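A Slow Robot Is Good Enough

At the Treloar workshop, people ask why we built an arm for such a small job. My answer is that small jobs teach the most.
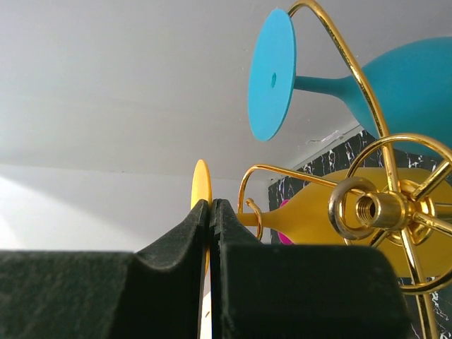 Yellow glass on the gold rack, seen from the wrist.

I spent 37 evenings on the fingers alone. A stem is thin, and a foot is wide, so the grip must be planned.
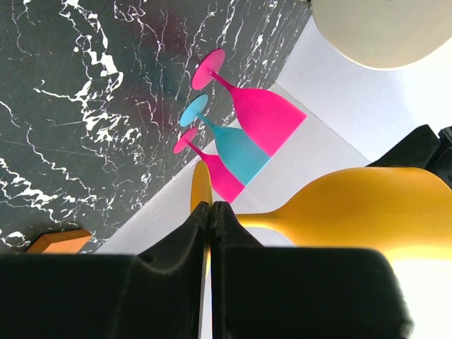 Filed under: Opinion, Home Builds

Some members want more speed. I do not agree. I prefer 2 careful moves to 5 quick ones, and I will keep this opinion in September.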